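Clullside Shared Workshop
Build a hand-held gripper at home: course handout, session 4
Fingers, linkage and first pick-ups
Handout revised 19/04/2024

Before you start

Bring your two side assemblies from session 3, the bag of pivot hardware, and something to pick up. Anyone who missed the printing session can take a set of plates from the Plurside box on the shelf by the door, but please check the holes before you leave with them. A few of the January plates came out tight and want a quick pass with a hand reamer.

This is the session I look forward to most! By the end of it you will have a tool that opens and closes in your hand, and the first time it takes hold of something you would normally drop into a drawer without thinking, it feels marvellous.

1. Why the fingers stay parallel

If you hinge a finger at one point, it swings like a door. The tips meet first and squeeze the object out forwards, like a pip from between your fingertips. Our linkage uses two bars on each side. The bars are the same length, and the distance between the pivots at the bottom matches the distance at the top, so the shape is always a parallelogram. It leans over as you close it, and the finger stays upright the whole way.

Two consequences to write down:

The finger also moves slightly forwards or backwards as it closes, because the bars travel along an arc. You will learn to allow for this by hand. A motor has to be told.

Slack in any one pivot shows up at the fingertip, made larger by the length of the finger. Nine times out of ten, when somebody's gripper feels sloppy, it is a screw that wants another quarter turn.

2. Assembly order

Lay both sides flat and fit the inner bars first. Put a washer on each side of the bar. Tighten until the bar will not drop under its own weight, then back off until it just does. Fit the outer plates, then the fingers, then the pads. Leave the caps until the very end, as you will be going back to those screws more than once.

Check both sides move together. Close the fingers on a strip of paper and pull. It should resist evenly along the pad. If it grips at the tip and slides at the root, one finger is leaning, so go back to the outer plate on that side.

3. Pads

We use ribbed rubber, cut from a sheet. The ribs bend a little under load and find their way round edges and creases, which smooth rubber does badly. Menon sheet is the softer of the two we keep and is lovely on thin plastic. Zimov sheet is firmer and copes better with cardboard corners. Try both, and glue nothing until you have tried both.

4. What to practise on

Please don't practise only on wooden blocks. Blocks are kind to you: flat sides, no give, always the same size. A household is full of much better teachers. Crumpled wrappers, tissue packets, small cartons with the flaps up, plastic bottles lying on their sides, all of it dropped in a heap on a blanket or a bed. Soft ground matters too, as you can press the fingertips down into it and come in underneath, and then find that the blanket has come along for the ride.

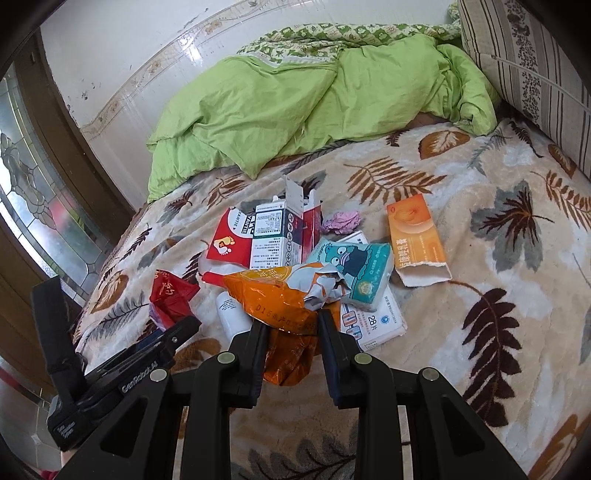 Wrappers are my favourite. The place you pick matters far more than how hard you squeeze. A folded or bunched part gives the pads something to close on, while a flat, stretched part slips away. Cartons want to be taken across the narrow side, gently, or they buckle. For a bottle, line the fingers up square to its length before you close.

Move slowly on the approach and keep the wrist quiet. If you have to twist at the last moment, open up, back out and come in again from a better angle.

5. Keeping a log

Aim for 100 pick-ups before next time, and put a line in your log for each: what it was, where you took hold of it, held or dropped. It sounds like a lot, but an evening covers it easily. The shared log stands at 1281 lines so far and it is a treasure, especially the drops. Read a page or two before you begin.

At 300 pick-ups, take the caps off and check every pivot again. Printed holes wear oval, and it is much nicer to catch it early with a bush than to print a whole new plate.

6. For next session

Bring the finished gripper, your log and one object that beat you. We will pass them round and everybody gets a go with everybody else's tool (great fun, and the quickest way to notice what your own linkage is doing). After that we start on the servo mount, so have a look at the wiring page if you can. Spare washers are in the drawer under the vice.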